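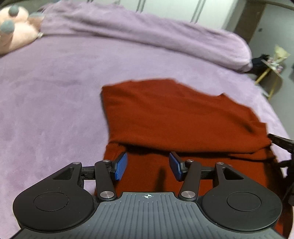

Rust-red garment on the lavender blanket.

Well, what a Saturday that was! For those of you who couldn't get to Skomora, we drew 2-2 with Pisharody in the cup and then lost it on penalties, and I've still got no voice. I was standing behind the far goal with Anitha Varghese and a flask of soup, and I don't think either of us sat down or stopped moaning from kick-off to the end.

We were dreadful for the first half hour. Their winger had far too much room, the ball kept bouncing off Hendrik Leemans's shins (he'd say the same himself, so I'm not being mean) and it could easily have been three before we'd had a shot. As it was we went in two down, and a fair few people went straight to the tea hut and stayed there.

More fool them! Karthikeyan Mudaliar came on at the break and suddenly we were winning every second ball. He got the first himself, a scruffy one from a corner that went in off his knee, and then Hendrik made up for everything with a header from the edge of the six-yard box. I've watched him for years and I didn't know he could jump that high. The noise was lovely, and you'd have thought there were a lot more than 200 of us.

Extra time was mostly cramp. We had one really good chance when Karthikeyan went round the keeper, but the angle got away from him and it hit the side netting. Half our end thought it was in, me included, and I'd thrown my hat by then.

As for the penalties, I'm not going to go through them one by one. We missed two and they missed one, and that's all I want to say about it. Imelda Buenaventura had the team in a huddle afterwards for ages and I'm told she was very kind to them. Pisharody go to Vistport in the next round and they were good sports about it, so I hope they do well.

Back to the league then, where we're still third and still have a game in hand. Training is at the usual time this week, but please come in by the side gate as the main one has dropped on its hinges again. Thérèse Melnyk is sorting lifts for the next away match and still has spare seats, so give her a shout if you want one (she'd like petrol money in cash this time, please, not promises).

Oh, and my hat is green with a bobble. It went over the hoardings behind the far goal and I'd quite like it back.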